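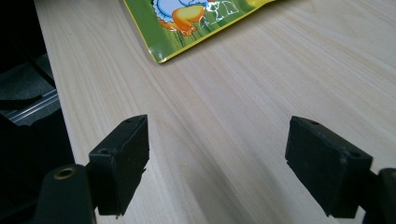

Noboru Onishi asks me why we still teach by hand, when his group at Fehr teaches everything by remote control and the operator can sit in a chair.

Fair question. I tried both. With remote control I feel always a small delay, and I start to move like a nervous person. The robot then learns the nervous person too.

With the gripper in my own hand, I go to the bag as I would at home. Thin packaging is difficult. If you close too early, the fingers push it away over the table.

For this task, which we call Hulen, the plan is 196 demonstrations by hand. I do 25, then I rest my wrist. After 25 I become lazy and the approach angle is always the same, and this is bad for training.
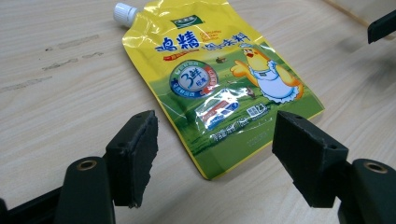
Does the robot not simply copy your bad habits, Vivera wants to know, if only one person is teaching?

Yes, it can happen. In August I trained on only my own demonstrations, and the arm waited a little before each grasp, same as me. Now we are 5 people and we change after every round.

Also I turn the pouch between the takes. Cap to me, cap away from me, cap to the side. I write down the failed grasps and I do not delete them.

Noboru, I agree with you on one point: for heavy things I would also choose the remote control. My wrist says so. Next I will do the same task your way and post both results in this thread.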